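Shade on the Mottram Street Bus Stops: Final Project Report

Trinidad Malabanan, Angelica Lagman, Amado Cabrera
Advisor: Maricel Lumanlan
May 2019

1. Why shade?

Our project started with a complaint. Angelica waits for the bus on Mottram Street every afternoon, and on a hot day the bench is in full sun even though there is a roof right over it. Where does the shade go? We got hooked on that question and ended up spending the whole semester on it! Along the way we all started noticing shadows everywhere, on walls and on sidewalks.
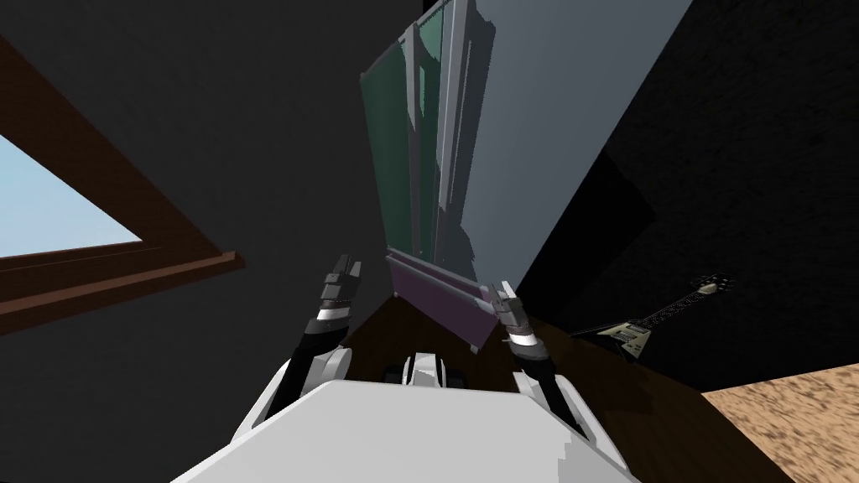
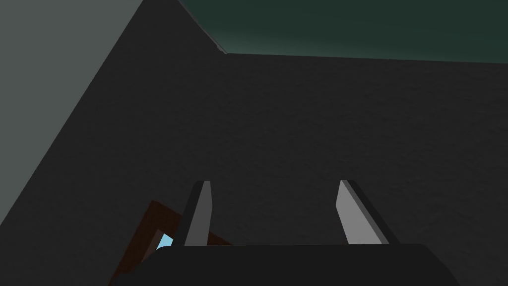
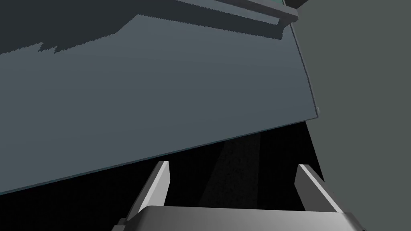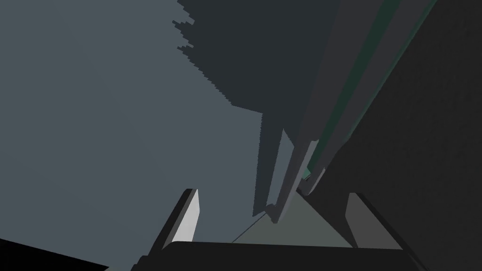

Computer-rendered views, all four from the same simulated setting.

The basic idea is simple. When the sun is high, a roof drops its shadow almost straight down. As the sun sinks, the shadow slides away from it and gets longer. A roof that works beautifully at noon can be nearly useless at four, and that is when school lets out and the benches fill up.

2. What we did

We picked 4 stops between the library and the Mutesov bakery. At each one we measured the height and depth of the roof, the height of the bench, and which way the open side faces. Amado made a plumb line out of fishing weight and string, and it worked so well that we used it for everything.

Then we marked the edge of the shadow on the sidewalk with chalk every half hour. We began in January, when the sun is low, and went back in spring to do it all over again. In the end we had 52 usable chalk readings. We had to throw out one whole afternoon for clouds, and another because a street sweeper came through (our chalk didn't stand a chance).

For the math we used the height of the roof and the angle of the sun to work out where the shadow should fall, and compared that with the chalk. Trinidad set up the spreadsheet so you can type in any roof and any time of day and get the answer right away. It is really fun to play with.

3. What we found

The math and the chalk matched better than we expected. The worst misses were at the stop by Drumo Hardware, where the sidewalk slopes toward the street and our formula assumed level ground. Once we put the slope in, those readings fell into line too.

The big surprise was the side panels. We had all guessed that a deeper roof would be the best fix. At 2 of the stops, the ones with the open side facing west, extra roof hardly helps in the late afternoon. The sun comes in under it. A panel on the west end, 66 inches tall, would cover a seated rider for most of the after-school wait.

The stop outside the Irnico building was our favorite. It has the smallest roof of the group and the best afternoon shade, all thanks to a big maple next door. We didn't have a formula for the maple. Its shade is patchy and moves in the wind, so we wrote down whether the bench was mostly covered or mostly not.

4. Problems and next steps

Chalk lines are fuzzy because shadow edges are fuzzy, especially when the edge casting them is far from the ground. Two people marking the same shadow could easily disagree by the width of a thumb. We settled on marking the middle of the fuzzy part and having the same person do it each time.

We would love to measure temperature next. A shaded metal bench that sat in the sun all morning may still be too warm to enjoy, and our project says nothing about that. Angelica also wants to try a cardboard model with a desk lamp, so that younger students can move the panels and watch what happens.

Thank you to Edgardo Lumanlan, who lent us the long tape measure and showed us how to read a sun angle table. The spreadsheet and our chalk readings are in the class folder.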